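Keeping a Frosted Glass Door and a Small Sink Clean

Last updated 25 August 2026

When we moved our workshop kitchen to the back of the building, we got a door of frosted glass with a black frame, and a small white sink near it. I was happy with the light. After the first winter I was less happy with the cleaning. Frosted glass does not behave as clear glass, black metal shows everything, and a sink that stands close to a door sends its drops on both. I write down what I learned, with the mistakes included, because some of them cost me a whole Saturday.

First find out which side is rough

Most frosted glass is smooth on one side and a little rough on the other. The rough side is the one that gives trouble. Put a clean dry finger on the glass and move it slowly. If it slides, it is the smooth side and you can clean it like a window. If you feel a fine resistance, like very thin paper, it is the treated side and you must be more patient.

There is also glass which is only covered with a film. You can often feel the edge of the film with a fingernail, a few millimeters from the frame. Do not scratch there, and do not let water stand on this edge. No scraper on film, and no ammonia.

Finger marks on the rough side

The fat from our hands goes into the small holes of the surface and makes a dark spot which looks wet. If you rub it with a dry cloth, the spot becomes only bigger. I did this the first time and had a gray cloud as large as a plate.

What works for me:

Take one liter of warm water and a small teaspoon of dish soap. Wet the full panel from top to bottom, also the parts that look clean. Wash with a soft microfiber cloth in straight lines. Rinse with clear water, two times if needed. Dry the full panel with a second cloth.

The important word is full. When you clean only the place of the spot, you will see an island the next morning when the sun comes. For old fat you can use rubbing alcohol mixed half and half with water, but try it first in a low corner, and open a window.

I used before a spray from Bramex that is sold for windows. On the smooth side it is good. On the rough side it left stripes that I could see only in the evening with the lamp on, so I went back to soap.

The black frame

Black powder-coated metal is strong but it shows lime and dust. I wipe it with the same soap water after the glass, never before, and I dry it at once. No vinegar stays on it longer than a minute. Scouring sponges make shiny lines in the matte paint and these lines do not go away again. I have two of them, at the height of my knee.

In the corners between frame and glass the dust becomes a kind of felt. An old toothbrush takes it out, when it is still dry. If you make it wet first you will have mud in the rubber seal.

Lever handle and lock

The handle is touched more than anything else in the room, with flour, with oil, with glue. Once a week I wipe it with soap and dry it, also the underside, where the fingers really go. Do not spray directly on the handle, the liquid runs into the keyhole. For the lock itself I use a little graphite powder in February, when the cold months make it slow. Kitchen oil is a bad idea - it becomes sticky and catches the dust.

If the lever hangs a little down, look for the small set screw, it is often on the underside of the neck. A quarter turn is usually enough.

Paper and cardboard on the glass

Many people fix a sheet on the door against the sun or to protect it during work. Please use painter's tape and take it off after some days. Normal brown packing tape becomes hard in the sun and then you need hours. If it is already too late, warm the tape with a hair dryer on the low setting, pull slowly and flat along the glass, and take the rest of the glue with a cloth and some cooking oil. After the oil comes soap, and after the soap again the full panel.

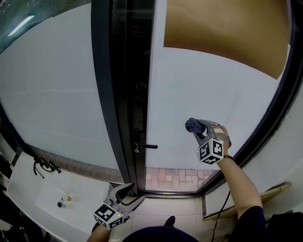 The sink next to a door needs also its own habits. The first is the direction of the faucet. A high curved spout can turn far to the side, and then the water hits the rim and jumps out. I turn it always back to the middle of the basin before I open it. If the stream itself goes in a crooked way, unscrew the little sieve at the end of the spout and lay it in warm vinegar for one night. Take care that the small rubber ring does not go in the drain.

This brings me to small things in sinks. Caps, measuring cups, the top of the glue bottle - everybody puts them in the basin to rinse and then forgets them. A small cap can sit exactly on the drain and the basin becomes full. A strainer with a flat rim helps. I have one from Jurell, but any one that fits is good. For the caps themselves I hang a little tea net on the faucet. They go in the net, get rinsed, and dry there.

A white sink gets a gray ring from metal pots and tools. Baking soda on a damp cloth removes it, with small circles and not much pressure. Tea stains go away with the same paste if you leave it 17 minutes. I tried ten and it was too short, after this I simply did not look at the clock in time, and it was perfect.

The ground outside

If you have brick paving in front of the door, a good part of your dirt comes from there. Sand sits between the bricks and walks in with the shoes. I sweep the first two meters twice a week with a stiff broom, always away from the door. Moss in the joints I take out with an old kitchen knife, after the rain when it is soft.

Check also the gap under the door. When sand collects there, the door scratches on it each time you open. A brush strip from Mertens is what I use at home, cut with a metal saw to the width of the door. Cut it a little shorter than you measured. It must touch the floor but not bend hard, or the door becomes heavy to close.

How often I do it

Handle and sink every week, together with the sweeping. The full glass on the rough side every two months, the smooth side when I see something. The frame whenever the glass is done. The sieve of the faucet two times in a year, in hard water areas more often. The cloths I wash at 60 degrees Celsius without softener, softener makes stripes on every glass.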